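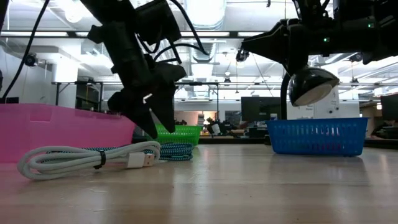
4. Recording the cable sorting task

This is the fun part! Once both arms are homed and the follower checks in Section 3 have passed, you can start building your first proper set of examples. Cables are a lovely task for a learning system. They bend, they tangle, they never sit the same way twice, and a policy that copes with them will usually cope with plenty else on a table.

4.1 Laying out the table

1. Clear the tabletop and wipe it down. A glossy top is fine, but see the note on reflections below.
2. Set the baskets and the bin towards the back and sides, leaving the front middle free. Use strong, different colours.
3. Bundle each cable into a loose coil and close it with a single cable tie near the middle. Leave the plug sticking out at one end.
4. Put down two cables that look nothing like each other. One plain and one patterned braid is a good pairing, and it's fine if one lies partly behind the other.
5. Open Skullow on the recording computer and choose New layout. Save a still from each camera.

Note: Shiny wood picks up the colour of whatever stands on it. Leave this in! The Tolham policy trains better on tables that look like real tables, and we've stopped using mats altogether.

CAUTION: Route the arm cables so that they hang well clear of the grippers through the full reach of both arms. Move each arm by hand through its range with the power off before you go on.

4.2 Recording an episode

1. Bring both arms to the ready pose with the gripper fingers slightly open.
2. Press the left pedal. Wait for the tone.
3. Lower one gripper over the plug end of the nearest cable, fingers pointing down. Close gently.
4. Lift, carry the bundle to its basket and let go above the rim.
5. Do the same for the second cable, using whichever arm feels natural.
6. Return to ready and press the left pedal again to save.

If you drop a cable, carry on and pick it up again. Recoveries are gold! Press the right pedal only if something has gone properly wrong, such as a bundle falling off the table.

CAUTION: Keep your hands off the table between the two tones. To move an object, end the episode first.

4.3 How many episodes

A first set for Mokdale is 112 episodes. Shift the cables after every one, and swap the baskets round after every 8. Our December set grew to 323 episodes and the difference in grasping was a joy to watch, so do keep going if you have the time.

4.4 Checking the set

Run Review in Skullow and play each episode at double speed. Tag it Good, Recovery or Discard. Error 107 means a camera fell behind the arm log; discard that episode and restart the camera service before recording more.

Comments (3)

tealbraid: Swapping the baskets made a huge difference for us. Before that the arm just went right every time, whatever it was holding.

pk_bench: Does the pedal order change if you're using the Noguchi leader arms? Mine seem to be the other way round.

oldfirmware: @pk_bench yes, they're reversed until you tick "mirror pedals" in the settings. Caught me out as well.

Mokdale User Guide, updated 2/22/25 | Contact | Copyright Mokdale | Back to top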